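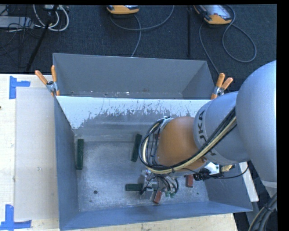

Astell 2 bin-picking gripper

I've had the Astell 2 on our arm for three weeks now, up against the old Plerine, and I'm a bit smitten! Deep metal bins are where it earns its keep: blocks lying flat on the floor, blocks leaning on the wall, it goes down after all of them (the Plerine sulked in corners). 80 picks per bin, 18 bins, same red and green blocks for both.

One gripe – tie your hoses back well, they love a bin rim.

Fits the Horobets flange plate. Ships Saturday. Questions about mounting? Ask for Iwona.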